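A Slower Kind of Quest

When the studio Durnar began work on Canus, its second title, the team agreed on one rule at the outset: the player would never carry a weapon. The game, a puzzle adventure set in a flooded river town, is due for release in February and has already drawn considerable interest among followers of small independent projects.

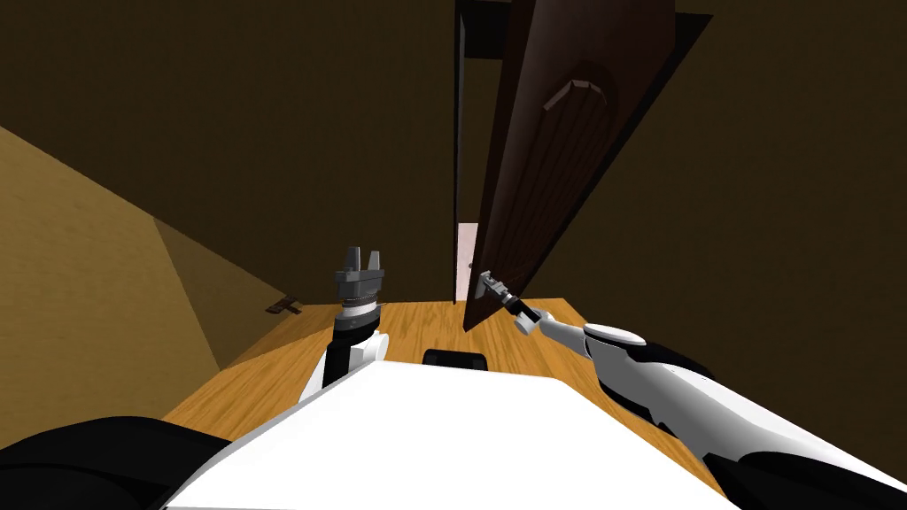 Afaf Issa, who directs the project, traces the idea to the studio's first game. Players wrote in to say that they had enjoyed the towns and disliked the battles between them. "We read every message," she says. "The same request kept appearing. They wanted to stay indoors and talk to people."

Canus therefore takes place almost wholly inside houses. The player is a letter carrier named Hứa, who must deliver the post of a town whose residents have moved to their upper floors. Each address is a puzzle in its own right, and there are 50 in the finished game.

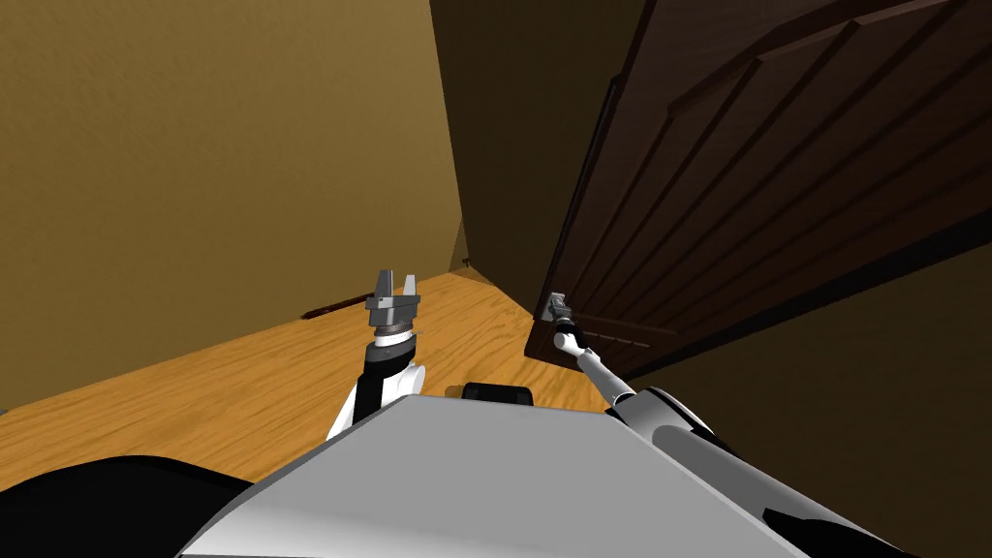 The writing was shared between Loan Khúc and Dela Annan, who divided the town by its river. Khúc took the north bank and Annan the south, and neither read the other's letters until the first full draft was complete. Several contradictions between the two banks were kept, and the player may now carry a grievance across the water and hear it answered quite differently.

Sound has received similar attention. The composer, Sơn Trương, wrote a short theme for each household and recorded it with a group of eight players. The themes overlap as Hứa passes from one landing to the next, so that no two rounds sound quite alike.
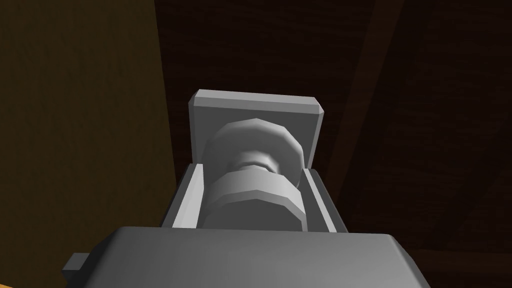
Not every early decision survived. A timed delivery mode was removed after testing, as was a map that marked each unopened letter. Thiện Lục, the lead designer, regrets only the map. A simpler version, drawn in pencil by the player character, will be offered as an option.

The game will be sold first on home computers, with a version for the Kola handheld to follow. A full round of the town takes up to 20 hours. 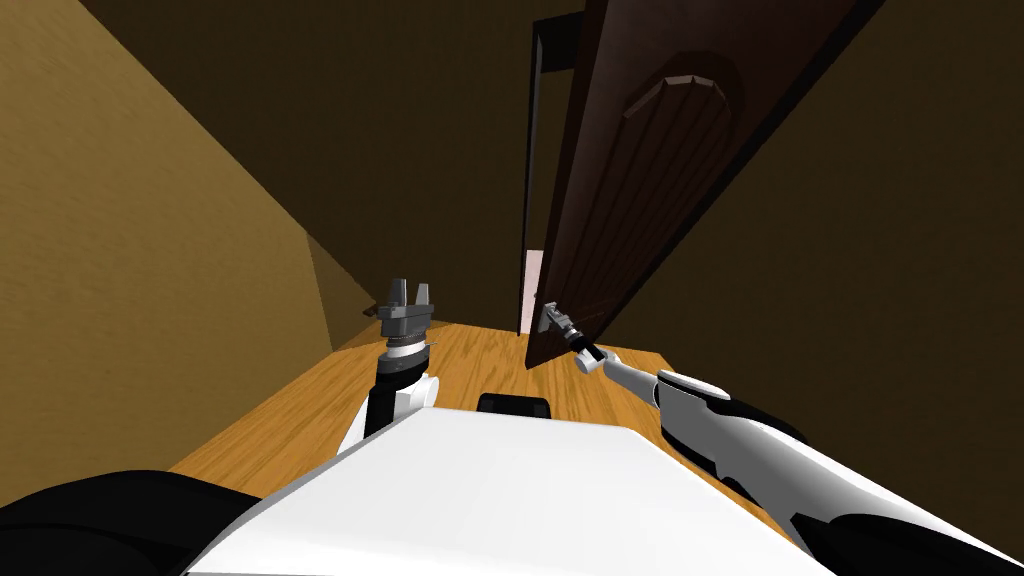 Simulated view of two robot arms in a hallway, with a dark brown door partly open at right.

Durnar has not announced a third project. Issa expects the team to spend the spring on corrections and on translation, beginning with the letters themselves.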